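Clumanlow Home Suture Practice Kit
Owner's Guide, Section 2: Setting Up Your Practice Space

Welcome back! If you've come straight from Section 1, you have already unpacked the kit and checked it against the packing card, so the fiddly part is behind you and we can get your corner of the kitchen table (or wherever you've landed) ready for some stitching. 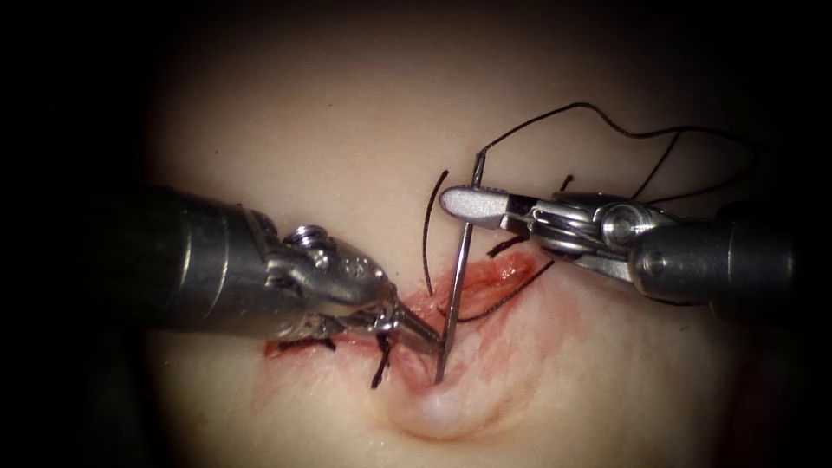
5 minute read

Bornanness has been putting together teaching kits since 1988, and in all those years the letters we get have mostly been about tables and lamps. People buy good instruments and then practice on a wobbly tray in bad light, and after an evening of that their shoulders ache and their knots slide. So please take your time over this section, even if you're itching to get going.

Before you begin
You'll need a steady table, a lamp with a bendable neck, a damp cloth, and the Caron base plate from the bottom of the box. A chair you can raise and lower is lovely to have, but a firm cushion will do nicely.

1. Wipe down the table and let it dry completely. The suction feet on the base plate don't care for crumbs or furniture polish.

2. Set the base plate a hand's width in from the table edge, with the word Caron facing you, and push both levers down until they click. Give the plate a good tug. If it shifts at all, lift the levers, wipe the feet and try once more.

3. Sit down and adjust your chair so your forearms rest on the table with your shoulders loose. Most of us sit too low. If you find yourself hunching after a few stitches, add the cushion and see how that feels, and don't be shy about stopping to change it again, because the height that suits you for writing letters is very often wrong for this sort of work.
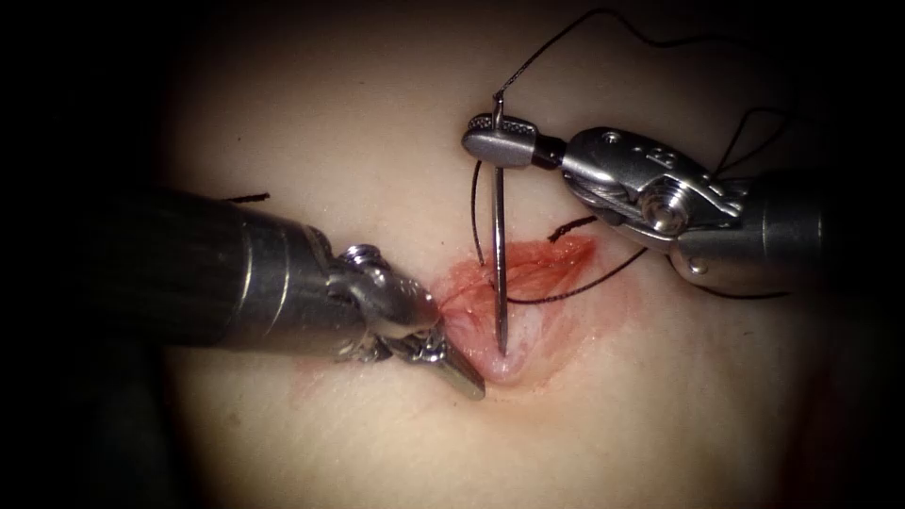
A little trial and error now will save you a stiff neck later on, and once you've found the right height you can put a strip of tape on the chair post so you can get back to it.

4. Slide the pad into the base plate from the right-hand side, under the two clips. It should sit flat without bulging. Never force it; if it sticks, a dusting of cornstarch along the edges will help it along.

5. Bring the lamp in from the side opposite your writing hand and tilt it until your own hands stop throwing a shadow on your work.

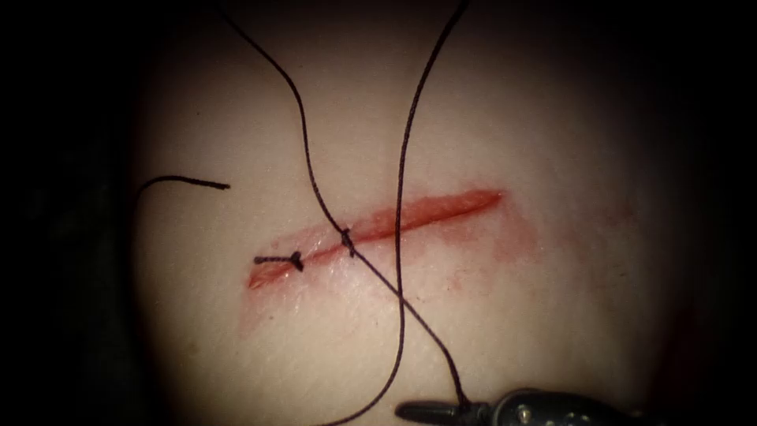
6. Open one packet of Kosunow thread. There are 64 packets in the full refill box, so you can afford to be generous, but do open them one at a time. Thread left lying around picks up lint and gets grabby.

7. Lay out the needle holder on your writing side and the forceps on the other, handles toward you. Keep the needle in its foam block until you're ready to load it.

CAUTION: The needles are sharp and small. Count them out and count them back in, and keep children and pets out of the room until the block is closed. Nothing in this kit is sterile, and nothing in it is meant for use on people or animals.

Note for left-handed users: swap sides in steps 4, 5 and 7. The clips work just as well either way.
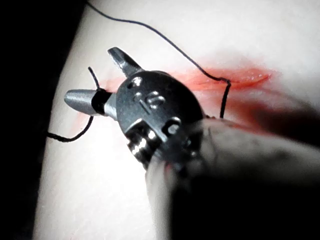 Putting everything away
When you're done for the day, snip off any leftover thread and drop used needles in the yellow tub. Wipe the instruments with a dry cloth, paying attention to the hinges, and store them slightly open. The pad likes to lie flat, away from radiators and sunny windowsills. You can leave the base plate on the table if your household will put up with it, though we'd suggest lifting the levers overnight to rest the suction feet.

Section 3 covers loading the needle and your first simple stitch.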